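Speaker notes - Keeping old office equipment in service
Drarcombe town library, evening talk, 2020-04-30
Bernardo Peixoto

Slide 1. Title
Say hello, thank the library. Forty minutes and then questions. Handout goes out at the end, otherwise people read it while I talk.

Slide 2. Where the numbers come from
I did purchasing for Praver, a bookkeeping firm with 2 offices. When I started, we replaced every desktop on a fixed schedule. Gonçalo Cunha asked me what happened to the old ones and I didn't know. They were in the basement. Pause here.

Slide 3. What we spent
Old policy: replace at four years, no inspection. New policy: inspect at four years, repair if the parts come in under a set limit, replace if they don't. The first year under the new policy we spent $1,082 on parts. Don't read the table out loud. Point to the bottom row and move on.

Slide 4. What fails
Hard drives and fans, mostly. Power supplies now and then. Coin batteries on the board, which cost almost nothing and make people think the whole machine is dead because the clock is wrong. We threw out machines for that. Tell the Correia Street story if time allows - the front desk PC that "died" every Monday and was plugged into a switched outlet.

Slide 5. Opening one up
Side panel off, case on its side, motherboard in the middle. Most of the room will never have looked. Remind them to unplug first and to hold the power button for a few seconds after.
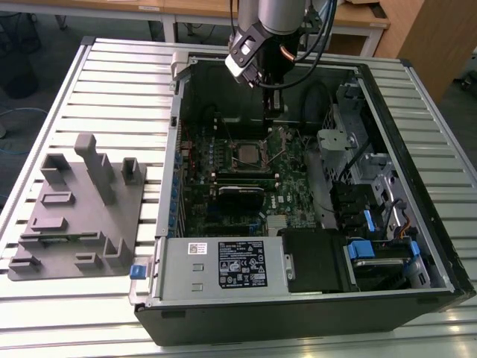
Photo: Flasent

Slide 6. The inspection sheet
One page. Date, desk, what the user complains about, what we checked, what we did. The complaint box matters most. "Slow" can be a full drive, a dusty fan or too little memory, so ask when it is slow and doing what. Gonçalo wanted a spreadsheet. We tried it for 6 weeks and went back to paper, kept in a folder next to the bench.

Slide 7. When to stop
Some machines should go. If it can't run a supported operating system, it comes off the network, no matter how well it works. Same for laptops with a swollen battery - don't charge it, don't puncture it, take it to a proper drop-off. Wipe drives before anything leaves the building. Ask who here has an old computer in a closet with tax returns on it. Wait for hands.

Slide 8. Printers
Keep short. I have no good news about printers.

Slide 9. Starting at home
Pick one machine. Clean the vents, check free space on the drive, write down the model number. Next session is in October, bring the model number along.

Questions. Repeat each one for the back rows.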